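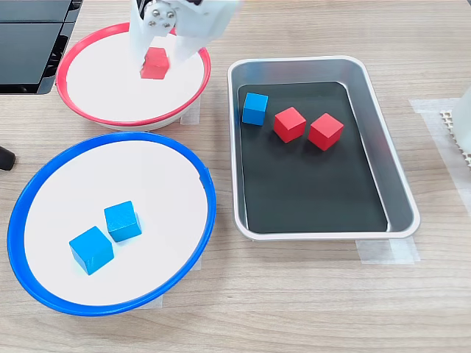
Sturnbridge活动中心 二层多用途室及备餐间安全检查表（附检查批注）
记录编号：1739
检查月份：10月
管理单位：Litier物业
适用范围：二层多用途室、相邻备餐间、储物间、二层走廊至东侧楼梯口
不在范围内：屋面设备、电梯、一层大厅、室外坡道

结果代码
A 符合
B 符合，有批注
C 不符合，须整改
D 不适用
E 未能检查

标记为C的项目须在编号1739项下登记整改，整改完成后由检查人员现场复查，不接受仅凭书面说明关闭。标记为E的项目自动列入下一次检查，并注明未能检查的原因。

一、疏散通道与出口

1.1 走廊净宽不受家具、推车、展架占用
结果：B
批注：检查时走廊通畅。墙面有连续擦痕，高度与折叠椅推车把手一致，说明推车曾长时间靠墙停放。推车应回储物间，不得以“临时”名义停在走廊。

1.2 多用途室两扇出口门均可从室内无钥匙开启
结果：A
批注：无。

1.3 门扇开启方向与疏散方向一致，开启后不阻挡走廊
结果：A

1.4 防火门闭门器工作正常，门扇从任意角度释放后可完全闭合并上锁舌
结果：C
批注：备餐间通向走廊的门从小角度释放时停在锁舌前，不能自行压入锁扣板。从大角度释放时可闭合。先调节闭锁速度，如无改善则检查锁扣板位置。门扇下缘未见与地面摩擦的痕迹，排除地坪抬高。

1.5 防火门缝隙均匀，膨胀密封条完整、未被油漆覆盖
结果：C
批注：同一扇门合页侧密封条上段缺失，长度40厘米。须整条更换，不得拼接短段。

1.6 疏散指示标志可见、点亮、方向正确
结果：B
批注：走廊转角处标志被悬挂的活动横幅遮挡下半部。横幅已在检查中取下。建议在场地使用须知中写明悬挂物与标志之间的最小距离，现行须知只写“不得遮挡”，执行时容易产生分歧。

1.7 楼梯扶手牢固，踏步防滑条完整
结果：A
批注：东侧楼梯首级防滑条边角略有翘起，用手按压可复位，尚不构成绊倒危险。下次检查时重点复看。

二、火灾探测、报警与灭火器材

2.1 探测器未被遮盖，周围无新增隔断或悬挂物影响
结果：A

2.2 手动报警按钮可见、可达，盖板完整
结果：A

2.3 报警主机面板无故障、无屏蔽回路
结果：B
批注：面板显示正常。主机日志中有一条已恢复的回路通信故障，维保单位Bendico的到场记录中没有对应条目。须由Bendico书面说明是否已到场处理，或确认为自行恢复。仅在面板上复位而不留记录的做法不可接受。

2.4 灭火器在位，压力指示在有效区，铅封与保险销完整
结果：A
批注：二层共2具，均在墙面支架上。

2.5 灭火器检查卡填写连续
结果：C
批注：备餐间一具缺少一个月的签注。灭火器本身状态正常，属记录缺陷。不得补签，应在卡上注明该月未查，并从当月起恢复。

2.6 灭火毯位于备餐间，取用时不需跨越灶具
结果：B
批注：灭火毯收纳袋挂在灶具侧墙，位置可接受，但离灶具偏近。建议移至门边，与灭火器同侧，使取用动作朝向出口。

2.7 应急照明短时断电测试
结果：A
批注：断电后全部点亮，恢复供电后正常转入充电。全时长放电测试不在本次范围内，由Bendico按维保计划执行，须提供结果副本。

三、电气

3.1 配电箱箱门可关闭，回路标签清晰且与实际一致
结果：C
批注：箱内一路标注为“备用”，实际供储物间插座。抽查时通过逐路断开确认。须更正标签，并同步更正配电图。配电图为早期版本，备餐间改造后的回路未画入，应一并重绘。

3.2 剩余电流保护装置按试验按钮后可靠动作
结果：A

3.3 插座、开关面板无破裂、松动、过热变色
结果：B
批注：多用途室窗侧一处双联插座面板松动，螺钉紧固后稳固。面板后未见导线绝缘受损。

3.4 无拖线板串接使用
结果：C
批注：储物间内发现拖线板串接，末端接吸尘器充电座。已现场拔除。充电座应直接接墙面插座，如位置不便，移动充电座，不增设拖线板。

3.5 移动电器贴有有效的检测标签
结果：B
批注：抽查8件，标签均可读，均在有效期内。其中投影仪标签贴在电源适配器上，主机无标签。两者可拆分使用，应分别编号。

3.6 电源线无破损，不穿越通行路线
结果：A
批注：投影用电源线经地面线槽敷设，线槽盖板齐全。

四、备餐间

4.1 电热水器固定牢固，泄压口引至安全位置
结果：B
批注：Watkins承担热水设备年度保养，保养标签在位。泄压管末端朝下，正对地面收纳箱，如有排放将直接落入箱内。收纳箱已移开，建议在地面划定禁放区域。

4.2 出水口设有热水警示，儿童可及处有限温措施
结果：E
批注：检查时热水器已由前一使用方关闭，出水未达到工作温度，无法测量。警示标牌在位。限温阀须在设备正常加热后测量，列入下一次检查。在此之前，有儿童参加的活动不得将备餐间水槽作为洗手点。

4.3 灶具周边无可燃物，控制旋钮标识清晰
结果：A
批注：右后方旋钮“关”位标记已有磨损，仍可辨认。

4.4 排风扇运转正常，滤网无明显积油
结果：C
批注：滤网积油，手触有黏附。清洗频次在清洁计划中只写“定期”，未规定间隔，也未指定岗位。须在清洁计划中写明间隔和负责岗位，并保留清洗签注。

4.5 刀具集中存放，存放处可上锁
结果：A

4.6 冰箱温度记录连续，门封完整
结果：B
批注：门封完整。记录表中多处数值完全相同，且笔迹连续，不能排除一次性填写。冰箱内温度计当场读数在允许范围内。建议改用带最高最低值记忆的温度计，读数后复位。

4.7 化学清洁剂与食品、餐具分开存放，容器有原始标签
结果：C
批注：水槽下柜内有一只喷瓶无标签，内有液体，成分不明。已移出并隔离，按不明化学品处置，不得倒入水槽。分装瓶必须在分装时贴标，内容至少包括品名、稀释比例和危险标识。

4.8 地面防滑，无积水，地漏箅子齐平
结果：A

五、桌椅、台面及小件用品

5.1 桌腿锁定机构有效，折叠桌展开后不晃动
结果：B
批注：一张折叠桌的锁定卡簧回弹迟缓，需用手推到位。已贴“停用”标签，更换卡簧后方可恢复使用。

5.2 台面无翘边、毛刺、裂口
结果：A
批注：以手掌沿边缘和转角检查。抹布沿边拖拉时如有挂丝，应作为毛刺处理，先停用再打磨。

5.3 折叠椅铰接处无夹手危险，脚套齐全
结果：B
批注：部分椅脚套缺失，金属端直接接触地面。备件在储物间，更换时应整椅四只同时更换，避免高度不一。

5.4 圆盘、托盘类用品边缘光滑，接缝处无张口、缺损
结果：B
批注：彩色边圈的盘子重点检查边圈接缝。接缝可见但不张口者可继续用于盛放小件；张口或可用指甲挑起者停用。用途不明的盘子一律不得盛放食品。活动用盘与备餐间餐盘应分柜存放，柜门标明用途，清洗工具也应分开。

5.5 木块等小件用品表面完整，无掉漆、开裂、尖角
结果：B
批注：逐件翻看各面，边角处以拇指抹过。掉漆处露出木质者不再供幼龄儿童使用。收纳时计入原盒，不与其他材料混装。活动须知中应写明适用年龄及看护要求；现有须知只写“请照看好您的孩子”，不足以作为管理措施。

5.6 金属托盘边缘卷边完整，无变形翘角
结果：A
批注：检查时将托盘平放，按压四角确认不摇晃。摇晃者不得用于搬运盛有热饮的杯具。

5.7 活动结束后桌面清理，小件物品归位
结果：B
批注：归位方式依赖使用方自觉，无交接记录。建议在钥匙归还单上增加一栏，由使用方勾选“桌面已清、小件已归位”。

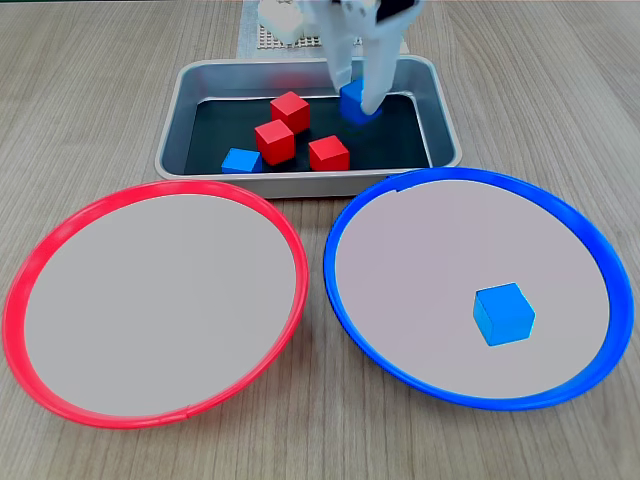 六、储物间

6.1 物品堆放高度不影响探测器，不遮挡配电箱
结果：C
批注：顶层搁板纸箱与天花板探测器之间距离不足，影响烟气到达。须将顶层清空，并在搁板立柱上划出堆放上限线。配电箱前方无遮挡。

6.2 搁架与墙体固定，层板有承重标识
结果：C
批注：靠门一组搁架已固定，靠窗一组仅上部有一处固定点且螺钉松动。该组存放折叠桌配件，重心偏高。整改前将重物移至最下层。两组均无承重标识，须向供货方索取数据后张贴，不得自行估算。

6.3 梯凳完好，踏板防滑，限位装置有效
结果：A

6.4 推车制动有效，载物后不偏斜
结果：B
批注：椅子推车一侧制动踏板需用力踩下才能锁定。清理轮叉内缠绕物后改善，仍偏紧。列入观察。

6.5 无易燃液体、气瓶存放
结果：A

七、窗、采暖与通风

7.1 可开启窗限位器有效，开启宽度受限
结果：C
批注：北侧中间一扇限位器可在不使用工具的情况下脱开。该窗须立即锁闭，在更换为需工具解除的型号之前不得开启。钥匙由Litier值班台保管。

7.2 百叶帘拉绳设有安全固定装置
结果：A

7.3 散热器表面及护罩
结果：B
批注：护罩固定牢固。护罩上方放有图书和纸张，已移走。采暖期间应保持护罩顶部无物。

7.4 通风口无封堵
结果：A
批注：一处通风口格栅积尘较厚，风量可感，列入清洁计划。

八、急救与应急信息

8.1 急救箱位置有标识，内容物齐全且在有效期内
结果：C
批注：无菌敷料在位，烫伤用敷料已过期，须更换。箱内清单为旧版，与现行配置不一致，补货时会漏项。清单应注明版本和月份。

8.2 应急联络信息张贴于室内，地址和楼层正确
结果：B
批注：张贴内容可用，但楼层仍写旧编号。外部救援人员按旧编号可能误至一层。须更换。

8.3 集合点平面图与现场一致
结果：A

8.4 使用方在首次使用前接受疏散说明
结果：B
批注：签收记录齐全，但说明内容未附在记录后，无法判断签收的是哪一版本。今后签收页与说明页装订在一起。

九、整改优先顺序

第一类，立即处理，处理前限制使用：
7.1 窗限位器
6.2 靠窗搁架固定
4.7 无标签喷瓶处置
3.4 拖线板（已拔除，复查是否重新接入）

第二类，在下一次场地出租前完成：
1.4 备餐间防火门闭合
1.5 密封条更换
6.1 顶层搁板清空
8.1 烫伤敷料更换

第三类，在下一次例行检查前完成：
2.5 检查卡签注恢复
3.1 回路标签与配电图
4.4 滤网清洗及计划修订

B类批注不逐项设整改期限，由Litier在回复中说明采纳与否。不采纳的须写明理由。5.1停用标签不得由使用方自行揭除。

十、需由外部单位提交的资料

Bendico：主机日志中通信故障的处理说明；应急照明全时长放电测试结果副本。
Watkins：热水器最近一次保养报告；限温阀设定值及测量值。
搁架供货方：层板承重数据。

资料收到后归入编号1739。缺少附件的报告按未收到处理。

十一、复查要求

复查时先看第一类，再看第二类，不得只抽查。1.4复查时须分别从小角度、中间位置和全开位置释放门扇，每个位置释放2次，均能自行上锁舌方可改为A。4.2测量前确认热水器已达到工作温度，测量点为备餐间水槽出水口，温度计探头置于水流中，待读数稳定后记录。6.2复查时不得只看螺钉是否旋紧，应在搁架上部施加水平推力，观察固定点与墙体之间有无位移。

复查记录沿用本表项目编号，不另行编号。原结果不涂改，在其后加写复查结果和复查月份。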